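Wureck Robotics Lab Releases Method for Re-Gripping Parts That Are Lying on Their Sides

Two-arm approach plans the final placement first and works backward to the first grip

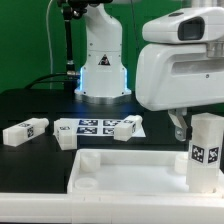

Mar 17, 2022

The Wureck robotics lab today released a method that lets a pair of robot arms work out how to pick up a part, change its position and set it down the way the job calls for. The method is called Sadine. It was developed over two years with Dafis, a maker of assembly equipment, and the software is free for other labs to use.

Robots are good at picking up a part that is always in the same place and always facing the same way. They have more trouble when the part has been put down on the wrong side. A gripper may be able to lift it, but once the part is in the gripper there may be no way to turn it and place it without the fingers hitting something. In most factories this is handled with a feeder or a fixture made for that one part. Fixtures cost money, and they have to be replaced when the part changes.

Sadine starts from the end of the task. It looks at the position the part has to finish in and lists the grips that would still be clear of the tray, the table and the other arm at that moment. It then checks which of those grips can be reached from where the part is lying. If none can, it adds a step, such as handing the part to the second arm or setting it down on a different face. It keeps the shortest plan it finds.

"People do this without thinking when they pick up a cup that is upside down," said Brunello Negri, who leads the project at Wureck. "They turn their wrist before they touch it. We wanted the arm to make that choice before it moves, and not find out halfway through that it has grabbed the wrong end."

The test parts are plain rectangular blocks fitted with printed fiducial markers. The markers are read by camera and give the position and angle of each block. The lab chose to use markers so that errors in vision would not be mixed up with errors in planning. A printed sheet with the same kind of marker is used to line up the camera's measurements with the table.

In the main trial, blocks were laid on their sides at random angles and the robots had to stand them upright in a tray that already held other objects. The team compared Sadine with its own earlier planner, which chose the first grip it could reach. The earlier planner often lifted a block cleanly and then had to put it back. Sadine spent longer planning before the first move but made fewer moves overall, and most blocks were placed with a single handover or none.

The method has limits. It needs a model of the part's shape, and it assumes the part does not bend. It also slows down as more objects are added, and the team does not recommend it for more than nine objects in one work area. When a block shifted in the gripper during a handover, the system did not always notice, and three of the failed trials were traced to this. A check after each handover is being added.

"What interests us is the changeover," said Damian Steiner, engineering manager at Dafis. "If we can move to a new part by loading a new model, we don't have to build and store another fixture. We still need to see it run on metal parts with oil on them, and that work is ahead of us."

Dafis will begin a six-month trial in May at its plant in Rarkow, where Sadine will be used to load small housings into trays ahead of a machining centre. Operators at the plant will record every stop and its cause, and the records will be shared with the Wureck team.

The release includes the planner, the block models, the marker sheets for printing and the logs from all trials, including the failed ones. A written report on the method is included with the software.

Labs and manufacturers that would like to take part in later testing can write to the Sadine project office at Wureck.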